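About Drellano

Drellano is a repair and reuse workshop, and we love what we do. We take in household things that have stopped working or lost a part, put them right and send them home again. Lamps, radios, toasters, kitchen scales, prams, suitcases with one stubborn wheel – bring them in and we'll have a look!

We started in a rented room behind the Abreu bakery with three benches and a box of second-hand tools. The smell of bread was wonderful and the light was terrible. By the second winter there were clocks stacked on the stairs, so we moved to our present home in the old Vellico building, where we have proper windows, a goods lift and space to lay a whole sewing machine out in pieces without losing any of it.

Last year 900 items came through the door. Radios are still the favourite among our repairers (we argue over who gets them), and sewing machines come a close second. We've also had a musical cake stand, a pair of electric curtains and an accordion that took most of February.

How it works

Come to the front counter and tell us what the thing does, what it used to do and anything you've already tried. We write it all on a brown ticket, which stays tied to the item until you collect it. Small jobs are often done while you wait. For anything bigger we'll ring you with a price before we start, and you're free to say no and take it home as it is.

We keep old parts wherever we can. Our parts library has 345 labelled drawers of knobs, springs, switches, hinges and feet, and people are welcome to come and rummage. If you find the right knob for your cooker, it's yours for whatever you'd like to put in the tin.
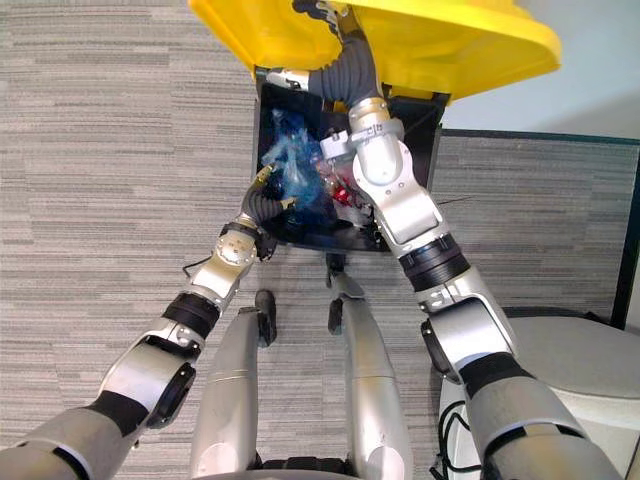

Open black bin with a blue plastic bag.

Learning with us

We run evening classes from 6.30 pm for complete beginners. You'll learn to use a multimeter, wire a plug, solder a joint that holds and take a case apart without snapping the clips. Bring something broken of your own if you have it – it's much more fun than practising on scrap! Classes are kept small, and tea is included.

We also lend out tools. The Prostari shelf, named after the hardware shop that used to stand on our corner, has clamps, drills, a very good set of files and a pipe bender that goes out far more than we ever expected.

What we can't take

Please don't bring microwaves, fridges or anything that runs on gas. Large televisions are tricky too, so ring first. Swollen or leaking batteries should go to your local recycling centre.

Parking is in the yard at the back, and the bell by the green door works if you press it hard.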